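Search this site Enter keywords Go

Home | Trip Reports | Gear | Trains & Ferries | Archive

The Grordale Two-Way Bag: Four Countries, One Strap Problem

I held out against convertible luggage for years. A bag that wants to be a backpack and a suitcase at once usually ends up being a bad version of both, and I have a closet shelf to prove it. Then my old roller lost a wheel on the cobbles in Ghent (a horrible noise, people turned around) and I had a rail trip booked for August, so I went shopping in a hurry and came home with the Grordale Two-Way. I've now dragged, carried, shoved and once sat on it through Belgium, the Netherlands, Denmark and a corner of Sweden, and I have opinions!

First, what it is. The Two-Way is a soft-sided carry-on with two wheels, a pull handle that goes up in two steps, and a set of backpack straps that live behind a zippered panel on the back. There's one big compartment that opens flat like a suitcase, a laptop sleeve, and a front pocket in two halves. Mine is the dark green. It also comes in gray and in a mustard color I slightly regret not buying.

I packed for 12 nights, which I'd never done in a carry-on before. In went five shirts, two pairs of pants, a rain jacket, a sweater, sandals, the usual underthings, a wash bag, a paperback and the charger collection that seems to breed in my drawer. It all fit with the expander zipped shut. The compartment is properly rectangular, and I can't tell you how much that matters. My last bag had curved corners that looked lovely in the store and ate up all the space where shoes want to go.

The wheels

Good. Really good, on anything a station can throw at you. They're bigger than most and set wide apart, so the bag doesn't do that tipping dance when you take a curb at an angle. Antwerp Central has levels on levels on levels, and I changed trains there with eleven minutes to spare and made it with time to buy a waffle. On the brick sidewalks in Haarlem it rattled but kept going. On gravel it's hopeless, like every other wheeled bag, and that's when the straps come out.

The straps

So here's my problem. The straps themselves are comfortable, nicely padded, and they clip to the bottom corners with metal hooks that feel like they'd hold a small horse. But the left one slips. You set the length, you walk for ten minutes, and you find you're leaning like a sailor. I tried threading the webbing back through the buckle, which helped some. On the walk from the ferry landing to our guesthouse I stopped to fix it so many times that my travel partner, Annelies Verbruggen, simply took the bag off me and carried it by the top handle.

I wrote to Grordale when I got home. A very nice man named Teun Maes wrote back the next morning and mailed me a replacement buckle with a tighter bar. It went on with no tools. I've since done one long weekend with it and the slipping has nearly stopped — nearly. If yours does the same, ask for the buckle. I do think a bag at this price should leave the factory with the right one on it.

Size, and the business of the gate

I flew home on one leg, and the bag went into the metal sizer with the expander closed. It wasn't a graceful fit, and I had to turn it so the wheels went in first. With the expander open you can forget it. Check your own airline's limits before you trust mine, as they change every time I look.

On trains there's no such fuss, of course. It goes on the overhead rack of a Dutch intercity if you're tall enough to get it there. I'm not, quite, so it mostly rode between the seat backs, where it fits sideways.

Rain

We had one full day of real rain in Denmark, sideways stuff, and I walked twenty minutes in it with the bag on my back. The main compartment stayed dry. The front pocket did not, and a museum map and a packet of crackers paid the price. The zipper on that pocket has no flap over it. I keep a plastic bag in there now for anything made of paper.

Henk Van der Linden, who ran our guesthouse and has seen a great many suitcases come up his stairs, told me to rub candle wax along the teeth. I haven't tried it yet. If somebody has, please write and tell me whether it ruins the zipper.

How it compares

Two others that I know well enough to talk about:

The Plemix Roamer. I borrowed one from Fraser Swanson for a short trip last spring. Lighter than the Grordale, and the straps behaved themselves perfectly. But the wheels are small and loud, and the handle wobbles from side to side at full height. If you mostly carry and only sometimes roll, I'd take the Plemix.

The Nostard 421. My sister-in-law swears by hers. It's a beautiful thing with a hard back panel, and it stands up by itself even when it's half empty, which the Grordale won't do (mine falls on its face the moment I let go of it). It's also heavy before you've put a single sock in it, and the opening is only at the top, so you dig. I'm not a digger. I want to unzip at bedtime and see everything I own.

Inside, and living out of it

This is where the Two-Way won me over. Both halves open flat on a bed or a floor, with a mesh cover on one side and plain compression straps on the other. I kept clean clothes behind the mesh and everything else under the straps, and for once I didn't unpack at a single stop. The lining is pale, so you can find a black sock in a dim room. There's a little zippered pocket inside the lid that's just right for a passport and a spare key, and I got so fond of it that I put things in there and forgot which pocket it was.

The laptop sleeve is fine. It opens from the outside, which is handy on trains and makes me a touch nervous in crowds. I carried a tablet in it and no laptop, so I can't say how a big one would fit.

A word on food, as this was a rail trip and we ate half our meals off our knees. The right-hand front pocket takes a lunch box standing up, and a bottle beside it if the bottle is a skinny one. I packed soft fruit in there exactly once. After that we bought small firm things at market stalls as we went, and ate the rest at whatever table we were given in the evening.
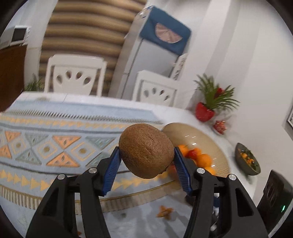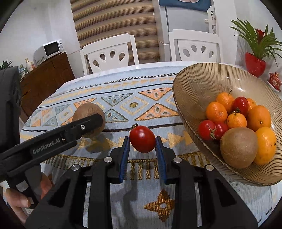
Small complaints, in no order. The handle button is stiff and needs a proper thumb. The luggage tag is attached with a loop so short that you can't read your own address without taking it off. The side carry handle is on the wrong side for me, though Annelies, who's left-handed, thought it was perfect. And the zipper pulls jingle. You won't notice on a platform, but you'll notice creeping out of a guesthouse at 5:30 in the morning to catch the early ferry, with every stair creaking and your bag ringing like a sleigh. I tied mine together with a hair elastic.

I should say something about wear. After the big trip the fabric on the bottom edge has gone a bit fuzzy where it drags on steps, and there's a black scuff down one side from a bus hold in Malmö that won't wash out. The wheels look the same as the day I bought it. All the seams are sound. Ruben Hendriks, who sold it to me from his shop on Groen and has mended more bags than I've owned, looked it over when I went in for a new lock and said the bottom edge was the spot to watch. He can sew a patch on if it goes through.

Would I buy it again? Yes, with the new buckle already on it. It's the first bag I've had that took me from a tram to a ferry to a third-floor room with no elevator, and left me in a good enough mood to go out again for dinner. If your trips are all taxis and hotel lobbies you don't need the straps, and you could spend less on something simpler. If you change trains a lot, have a look at it. Try it on full, though! Ask the shop to put some weight inside, wear it around for ten minutes and keep an eye on that left strap.

I'm taking it up the Norwegian coast next, where I'm told the rain comes from every direction, so the front pocket will get its second chance.

Contact | About the author | © All trip reports and reviews remain with their writers | Back to top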